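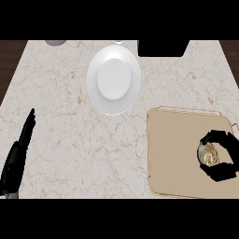 A reader in Windley wrote to us in November to say that she had given up on her kitchen worktop, that the turmeric had won, and would we please tell people to think twice before falling in love with marble. She had paid for hers with a small inheritance, she told us, and had been so careful with it for the first few months that she rolled out her pastry on a tea tray.

I have kept her letter on my desk ever since, partly because it made me laugh and partly because I have been that woman (with me it was beetroot, and a lemon half left face down overnight). Anyone who has lived with a pale stone surface will know the feeling of wiping it down at night, tilting your head to catch the light, and finding a dull little ring where a glass has stood. Stonemasons call it etching. It is the acid nibbling at the polish, and no amount of scrubbing will lift it, as there is nothing there to lift.

Stains are another matter, and people muddle the two all the time. A stain is something that has soaked in, such as oil or red wine or tea, and quite often it can be coaxed out again with a poultice. You mix bicarbonate of soda and water to the thickness of yoghurt, spread it over the mark, cover it with cling film and leave it alone for a day. Then you lift it off, find that the mark is still there but a bit fainter, say something rude, and do it again. My own oil patch by the cooker took four goes.

I spent a happy afternoon at Chacko, the stone yard on the old canal road outside Windley, where they keep more than 300 slabs standing on edge in a long shed like enormous books. You walk between them in your coat and they let you put your hand on whatever you like. The family has been cutting there for 20 years, and before that the shed was used for drying onions, which you can still faintly smell when the weather is damp. I had gone to ask about sealing and came away having learned mostly about veins.

The veins are what people choose by, of course. Some customers want them bold and grey, and some want hardly any, and there is a growing number who like the warmer sort with a bit of rust in it, which used to be sold off cheaply as second best. Those rusty threads are usually iron, and I find them terribly friendly. A honeyed stone forgives a splash of tea in a way that a pure white one never will.

As for sealing, the advice at the yard was to drip a little water on the surface and go and do something else for ten minutes. If the stone has darkened under the drop, it wants sealing. If the water is still sitting there in a bead, leave it be and save your money. A sealer buys you time to fetch a cloth, and it does nothing at all about lemons.

The price, I'm afraid, is the price. I was quoted £1,164 for a modest run beside a sink, cut and polished but not fitted, and I drove home rather quietly. Offcuts are the way in for most of us. The yard had a stack of them leaning by the door, some hardly larger than a tea tray, and a piece that size does very nicely for pastry or for standing a hot-day butter dish on. Mine is 19 inches across and lives next to the bread bin. It has two rings on it already, one of them from the vinegar bottle.

I wrote back to our reader and asked whether she would have the worktop taken out. She replied by return of post. She had looked into it, she said, and had even got as far as having a man round to measure, and then her grandson had sat up at it doing his spellings with a jam sandwich, and she had decided to leave things as they were until the spring. She did ask if I knew of anything for jam.

Warm water and a drop of washing-up liquid, and dry it well afterwards.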